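Siltness Bin Items

A small set of household and packaged things, kept as 109 short records. Each record covers one metal bin and whatever was lying in it. Julián Calvo wrote the item list, and Montserrat Casado checked the names in April.

Fields: record number, bin, item names, notes. Names are lower case and singular. If a label can't be read, the item gets a general name - box, bottle, pouch - and the notes stay blank.

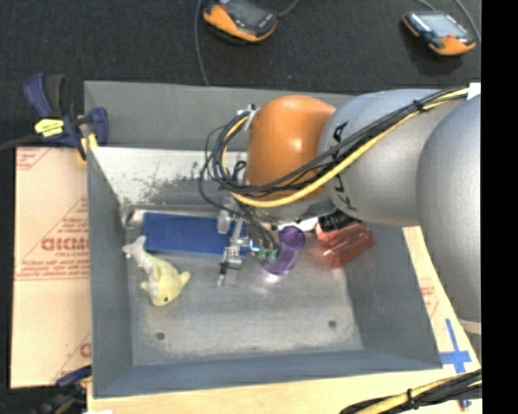 Are worn bins listed separately from new ones?

Scuffs and scratches go in the notes field, and the bin keeps the same name whatever its condition.

Known gaps: 3 records have no bin name. Soft items are fewer than boxes, and about 20 names still need a second look.

Corrections go to Araceli Prieto at Requena. Please give the record number.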